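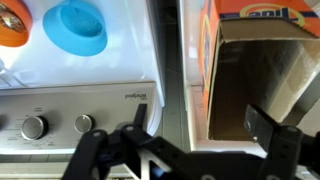
Laundry > Storage & Measuring > Reviews

Surkus Powder Measuring Set: a small thing I now use every laundry day

2022-11-21 | Workulgate Home Desk

I have been a powder detergent person for years, and for all of those years I measured it with whatever was within reach. A yogurt lid, a coffee mug, once a shot glass from a wedding. It worked in the sense that clothes got washed, but I was going through boxes far too fast and the dark shirts came out with chalky streaks on them. So when I saw the Surkus set at Ormont, in a bin by the register, I bought one on the spot, and I like it so much that I went back for a second to give to my sister!

It's a bundle of plastic measures: a scoop, a long spoon and a few cups, all in different colors. I've had mine since July and it has done 40 loads, mostly regular weekly stuff plus two rounds of muddy dog blankets.

What I like

The colors. I know that sounds like a silly place to start, but I do laundry before coffee, and "blue for a full load, yellow for a little extra" is something my brain can handle at that hour. I can tell my kids "one blue scoop" over the phone and the right amount goes in.

The scoop is the piece I'd buy by itself. It has a square cup, so it gets down into the corners of a cardboard box where a round one just pushes powder around. The handle is short and it stands upright by itself on the lid, which means I can fill it, put it down, go hunt for the missing sock and come back to it.

The long spoon surprised me. I figured it was filler, but it's great for bags. I buy oxygen powder loose from Vrabec (they sell it by weight, and I usually get 600 grams) and it comes home in a plain plastic bag that slumps over the second you let go. A slim handle gets down in there without my whole hand following it. If you buy anything loose, you will want that spoon.

The cups are simple little things. I park them upside down on the washer between loads so lint doesn't settle in them, and they're wide enough at the rim that they don't tip. I also use one for the scent granules, which I will admit I spill a lot. They roll!

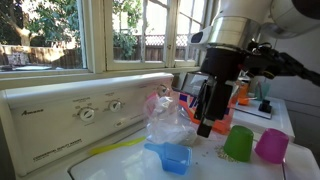

What could be better

There are no raised lines inside the cups. I marked my own with a paint pen, one line for a small load and one for a large one, and it took two minutes, but a set made for measuring should come with marks.

Static is the other thing. Dry winter air plus plastic plus fine powder means some of it clings to the inside of the scoop, and I have to give it a tap against the drum. A rinse and a full dry helps for a week or so. A dryer sheet wiped around the inside helps longer.

And there's no ring or clip to keep the pieces together. Mine wander. I've found the spoon behind the dryer twice, and I'm thinking about a magnetic hook.

How I keep it all now

Boxed detergent stays in its box with the flap folded back, and the scoop lives on top. Loose powder stays in its bag, propped up in a corner where it can lean — I tried a jar and went back to the bag after a day, because the spoon wouldn't lie flat enough to reach the bottom.

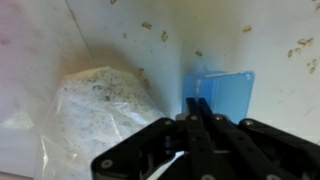

Bag of powder leaning against the wall, blue plastic in the corner.

Would I buy it again?

Yes, and I did. The listing on the Ormont site has 2,279 reviews, and plenty of those are complaining about the same missing lines I am, so maybe the next version will have them. If you use pods or liquid there's nothing here for you. If you use powder, and especially if you mix two or three kinds the way I do, get it and grab a paint pen while you're there. My current box is lasting noticeably longer than the last one did, and the black shirts look black again.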